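Folding by Hand, Folding by Machine: What Automation Changes for Housekeeping Staff
Final project report, Work and Technology seminar
Alžběta Havlíček 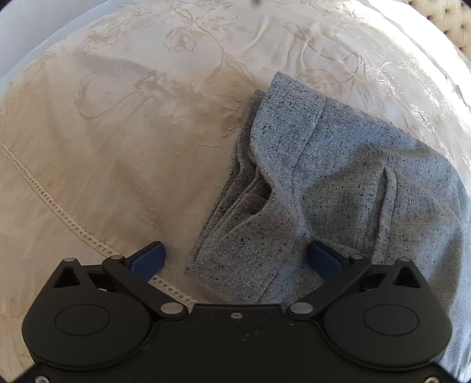
Figure 1. The hand-held gripper over a folded gray cloth on a patterned bedspread.

I should start by saying that I came to this subject through my aunt, who cleaned hotel rooms for most of my childhood and could fold a fitted sheet while talking on the phone (I still can't do it with both hands free and total silence). So when our seminar was asked to choose a workplace where machines are arriving, I already knew which one I wanted. Kelgate runs guest apartments and its own small laundry, and in August the managers there kindly let me spend time with the housekeeping staff while they recorded folding work with hand-held grippers. The recordings go to Gridmont, the company building the folding system that Kelgate hopes to use.

The work itself

A person holds the gripper and does the job through it, closing the two blue finger pads on the cloth where their own fingers would normally go. I tried it, and I was terrible! Cloth is such a slippery customer. It bunches, it doubles over on itself, and a hem that your thumb would find right away is surprisingly hard to catch when you can't feel it. The staff were far better than me by the end of their first shift, and they soon had opinions about which fabrics were worth the trouble.

Kelgate's records show 586 recordings made during my stay, against a target of 500. The staff were pleased with that number, and a little wary of it too.

What people told me

I talked with everyone on the day shift, and the feelings were mixed. Several liked having a change from the usual round, and liked being asked how a thing ought to be done. One woman told me that in all her years there it was the first time anybody had wanted to know why she starts from the hem. Others worried about hours. The laundry handles 2638 pieces in a normal week, and if a machine takes the towels and plain cloths, what happens to the people on folding? The managers say they will move to room checks and guest requests. I believe they mean it, but when I left it had not been put in writing.

Pay came up as well. Recording counts as ordinary work time, and a few people felt that teaching a machine your trade should earn something extra. I have come around to agreeing with them, and I would like to follow up on this question next year if Kelgate will have me back.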